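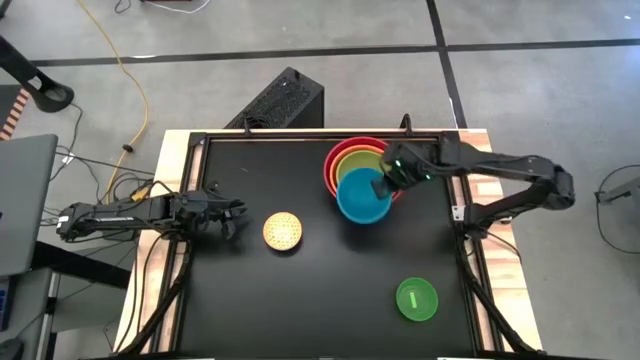 One comment on my first draft, left by a classmate, was that stacking bowls is a thing everybody learns before they can tie their shoes, so was there really enough in it for a whole project? The same comment went on to say that at home the bowls go in the cupboard in whatever order they come out of the dish rack, and the door still closes, mostly.

I loved that "mostly," and I have to admit it gave me a better starting question than the one I had. My project for the Home and Design course at Lirklow began as a very general look at kitchen storage, and it was far too big. I had pages of notes on drawers alone. After reading that comment I put the drawers away (sorry, drawers) and stayed with the bowls.

Small Kitchens, Round Things: A Report on Nesting Bowls
Submitted 14/03/2024

What I wanted to find out

My first question was how much room a nested set saves compared with the same bowls standing side by side. The second, and the one I ended up enjoying most, was whether color helps a person put the set back together in the right order. I also had a smaller question about what happens when other things, like plates and a bit of food, are sharing the surface while you tidy, which is how tidying goes in every kitchen I have ever stood in.

The bowls

I used a set I call the Skomov set, after the shop where I bought it. It has six bowls, each one a step smaller than the last, and each one a different color. The biggest is red, then come orange, yellow, green and blue, and the smallest is a bright lime green. If you know your rainbow you very nearly know the order already, with the lime green left over as a cheerful little extra at the end.

I should say that the yellow and the lime green gave me some trouble in my notes. Under a warm lamp the two can look like cousins, and I had to go back and write the size beside every color.

How I did it

For the space question I traced the rims on squared paper and added up the area. I did it once with all the bowls apart and once with the set nested, and I checked the sums on a different evening because I don't trust myself with arithmetic after supper.

For the order question I mixed up the bowls and put them back together 20 times, going by size in half of the tries and by color in the other half. I mixed them with my eyes shut so that I wouldn't be kind to myself. I wrote down every time I had to lift a bowl out again and start over from the middle.

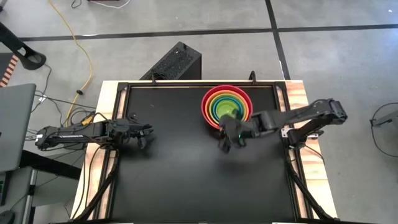
Starting with the largest bowl and working inward was the method I settled on, and I kept to it for all the later tries. Early on I had been putting small ones into each other first and then lifting the whole bundle into the red one. It works, but a bundle is awkward to hold, and you find yourself pinching a rim and hoping. One bowl at a time is slower to describe than it is to do!

What I found

Side by side, the bowls covered 2000 square centimeters of paper. Nested, they covered only the circle of the red one, 595 square centimeters. I knew the number would be smaller, of course, but I was still surprised to see it written down, and I went and measured our cupboard shelf at home right afterward.

Going by color was easier for me once I had the order in my head. Going by size, my mistakes were nearly always between neighbors -- green and blue especially -- and hardly ever between the large ones. A skipped bowl is the annoying kind of mistake. Everything sits down nicely, you feel finished, and then there is the one you forgot, looking at you from beside the plate.

The other things on the surface mattered more than I had planned for. With a plate in the way I tended to pull the bowls toward me and stack them wherever there was a gap, and then had to move the whole stack afterward. Clearing a spot at the back first, and stacking there from the beginning, saved me that second move. I have since started doing it at home with the real dishes.

What I would change

I tested only myself, and by the last tries I could have done it half asleep, so some of the improvement must be plain practice. I would like to ask other people, including small children. I would also like to compare a set that is all one color. The Tautahi set in the same shop is plain white and would have been perfect, but I had spent my budget.

Lids are missing from this report completely. I have a page of notes on them, and they are next on my list for November.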